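Lab notebook, April 18, 2018

Second pass at the equipment plan. The Kukevow quote for a second hand came in at 914 per unit, gloves extra. Skulach is cheaper on paper, but their price leaves out the wrist adapter and they won't put a delivery date in writing. I've been through that with them before, in March, over the bench power supply.

I am not convinced we need either. The request says the present hand is "at its limit" on kitchen tasks. Which limit? Round fruit in and out of the fridge is most of what we ask of it, and I can't find a task on the list that fails for want of a better finger. If we buy, I want that task named first.
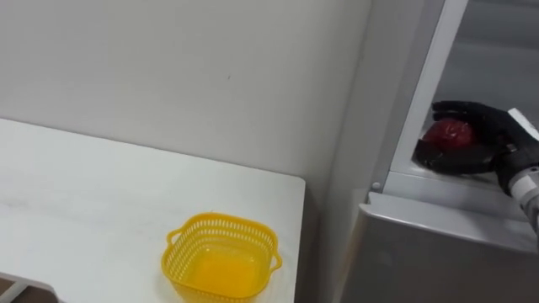

Safavi disagrees and wants it noted that the gloves are the real cost. At 360 a year they get ordered out of consumables, so they never show up against the hand, and any comparison of quotes that skips them is worthless. Fair. I'd still like to see the receipts before I carry that number forward.

Left in the plan for now: 4 sets of gloves, one spare wrist cable, a second yellow basket. Struck out: the extended warranty (read the exclusions, it covers very little) and the Estitz training package, 2 days of somebody clicking through the manual.

Still open: does the Kukevow price hold past the end of the quarter? Their email says "normally." Asked again, in writing. No order number until that comes back.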